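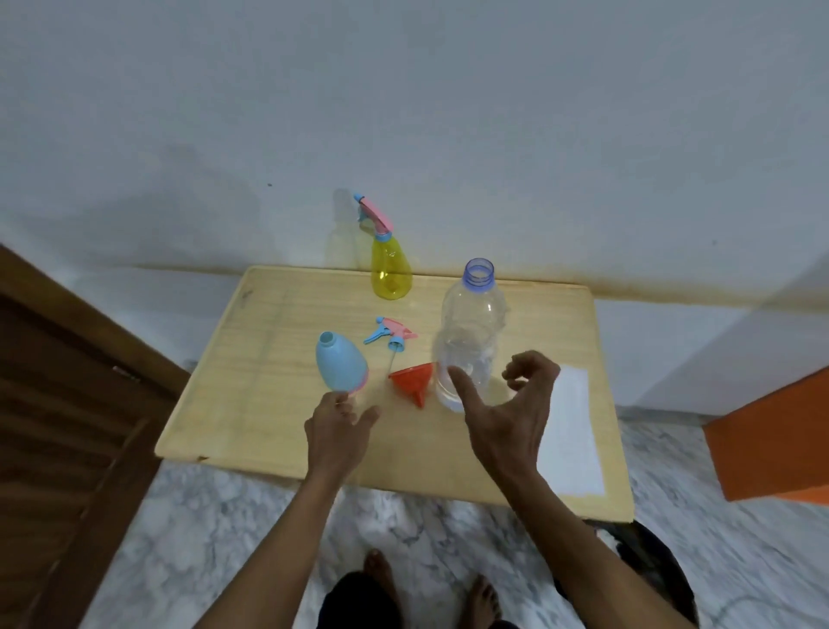 Slide 4: Refilling trigger sprayers at the bench

Timing: 2 minutes. Leave the slide up for the whole section.

Start with the parts. Bottle body, trigger head with collar and dip tube, funnel, source bottle. The yellow one at the back by the wall is fully assembled. The blue one is open, with its head off beside it. Point to the dip tube, then the collar.

Order of work as we teach it at Menbridge:
- Unscrew the head and lay it on the table, tube attached. Do not pull the tube out of the head.
- Stand the body upright before the funnel goes in. One hand stays on the body, low down.
- Pour from the source bottle in a thin stream. A funnel this size backs up quickly, and the neck needs room for air to get out.
- Stop below the shoulder. The tube displaces some liquid when the head goes back on.
- Start the collar thread by hand, a quarter turn backward first, then forward until snug.
- Prime into the sink.

Pukcombe numbers: 54 bottles in rotation, 3,785 refills logged up to November. Of the heads returned as faulty, 39 had a cross-threaded collar and nothing else wrong. Pause here. These were all thrown out before we started checking.

Labels. Plain water gets a label too. Moya site writes the contents on tape around the body, Hiltau uses a tag on the neck. Either is fine - the tag comes off when the collar is loosened, so it has to go back on before priming.

Likely question: can heads be swapped between colors? Yes if the thread matches, but check tube length. A short tube leaves liquid at the bottom, a long one bends and can seal against the base.

Next slide: storage rack, nozzle positions.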